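**Cusedton, November 6, 2022** – I've been itching to share this one! Nadico, the little literary press I run, is bringing out the first complete edition of the Haldane letters, and yes, we're wading right into the old argument over who wrote the Skavico sonnets.

Scholars have credited the poems to a court clerk for 300 years. I believed it too, until I sat down with the letters in October and kept tripping over whole lines from the sonnets, crossed out and tried again (and again!) in Haldane's hand.

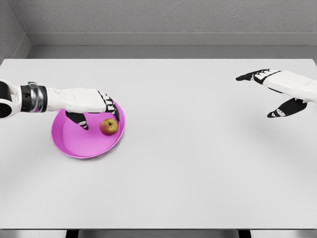 The letters are chattier than you'd expect from a suspected poet. Haldane grumbles about rent, bad ink and a cousin's sermons, then drops in a perfect couplet. My favorite is a letter all about supper, and a small apple on a pink plate would fit right into it – sonnet 18 has nearly the same meal, down to the fruit. Could the clerk have borrowed it? Sure, and our introduction gives his side plenty of room.

The book runs 900 pages with notes, and we're printing 1000 copies to start. Review copies are ready now, so please write to the Nadico press desk in Cusedton if you'd like one. I'm happy to talk, argue or be told I'm wrong – just leave me time to find the right letter first!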